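Ticket 391
Product: Fistico Gollurent, tidy and wipe package
Raised by: Holroyd, workshop and showroom
Status: open (reopened twice)
Priority: normal. We asked for high.
Subject: Arm passes in the simulator, can't tidy the floor under a table

Original report, February

We took the Gollurent on trial for the dull end-of-day jobs. Offcuts and rags off the floor, mats straightened, tables wiped. The sales page says "everyday chores, handled". So far it has handled the wiping, on one table, if somebody clears the table first and moves the chairs. I don't call that handled.

The main fault is under and around table legs. It rolls up, reaches in, stops short, backs out and reports the job complete. The rag is still there. If you press go again it does the same thing and reports complete again, so by the log we have a spotless workshop.

We did 20 goes at the rag job on our own floor, same rag, same table, lights on. It got the rag 8 times. A person with a bad back gets it every time, and faster.

Software is whatever it updated itself to overnight. I did not ask it to update.

Reply from Fistico support, 09:40

Thank you for the report. Please confirm the floor was swept before the test, that the table has not been moved since the room was taught, and that no loose mats are present. Please also run the job in Dollus (the simulator supplied with your trial) and tell us whether the fault appears there.

Reply from Holroyd, 11:15

Taking those in order.

Swept: no. The job is to clear the floor. If I have to sweep it first I may as well pick up the rag while I'm down there.

Table moved: yes, it's a workshop. It gets nudged every day.

Mats: yes. Straightening mats is on the list of chores in your own leaflet.

Dollus: I'll do it, but I'd like it noted that it took most of a morning to install and it wanted a better graphics card than anything in this building. We've put it on the office machine, where it runs slowly.

Reply from Holroyd, 16:30

Ran the rag job in Dollus on the room that comes with it. 78 runs over the afternoon, and it picked up the rag in every one. I'm told this is meant to reassure me.

I have my doubts. Your room has a honey-coloured wood floor with grey flooring beyond it and a yellow stripe across the grey, and a big navy mat lying dead flat. Our mat has a corner that has curled since the day we bought it. Your mat hasn't got a thickness that I can see. Table legs in your room are clean and square and there isn't any glue on them.

I also asked it to do the job from lower down by the mat, with the post right in front, which is much closer to what it meets here. It slowed down a lot and came in from the other side. It still passed, but it's the first time I've seen it hesitate in there, and it was at the spot where the shadow on the mat by the bottom of the post goes nearly black.

So my guess, for what a guess from a customer is worth: it takes a hard dark shadow for a thing it mustn't touch. We have strip lights and a big window, and in the afternoon there's shadow all over the floor under those tables. Please look at this before telling me to sweep again. 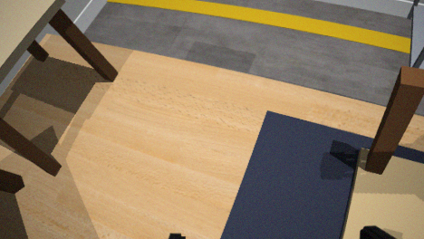
Steps tried so far

1. Restarted the arm and the base. No change.

2. Re-taught the room with the table where it is now. Better for a morning, then somebody moved the table to get a wardrobe past and it was back to stopping short.

3. Taped the curled corner of the mat down. It no longer catches on the corner. It has started trying to pick up the tape.

4. Blinds down, strip lights on. The best result so far. It reached right in behind the leg and closed on the rag. It then let go of the rag on the way out and reported complete.

5. Blinds up, strip lights off, late afternoon. Worst result. Wouldn't go past the first leg at all.

6. Swapped the dark rag for a white one. It finds the white one more often. Our rags are not white for long.

7. Turned "cautious reach" off, as the help page suggests. It knocked the table. Turned it back on.

Reply from Fistico support, 10:05

Thank you for the detailed steps. We agree that lighting is a likely factor and have passed steps 4 and 5 to the vision team. The completion message is a separate matter: "complete" means the planned movement was completed. It does not mean the item was collected. We will consider changing the wording.

Could you run Dollus with the "varied light" setting switched on and send us the log?

Reply from Holroyd, 14:20

Log attached. With varied light on it misses in the simulator too, and the misses bunch up near the posts and table legs, same as here. Glad we agree on something.

On the wording. If I asked a Saturday lad whether he'd picked up the rag and he told me he'd completed the planned movement, he'd be looking for another job. Please change it, and please do that before any of the clever stuff, as it's the part that costs us time. Somebody has to go round and check after every run.

For the trial form, under "would you recommend for daily use": wiping a cleared table, yes, it's decent at that and doesn't get bored. Floors, no. Anything near a leg, a mat or a window, no. I'd want to see it do our floor in the afternoon with the blinds up before I paid for it.

Leave the ticket open. The arm is unplugged until the next update and we've gone back to the broom.

Fistico support, 15:10

Status changed to: awaiting vision team. Wording request logged separately and linked to this ticket.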